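4.2 Battery life across the tablets
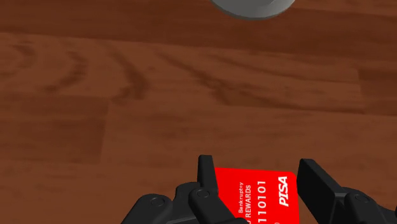 Figure 3. Simulated tabletop with a red card between two black gripper fingers.

We were curious, as many owners are, how long a mid-sized tablet keeps going once the novelty has worn off. Delacroix kindly ran the Lemberg and the Petkov through 400 charging cycles each – a patient bit of work – with the screen colour and brightness left alone. The Petkov held 73 per cent of its capacity, and the Lemberg did a little better.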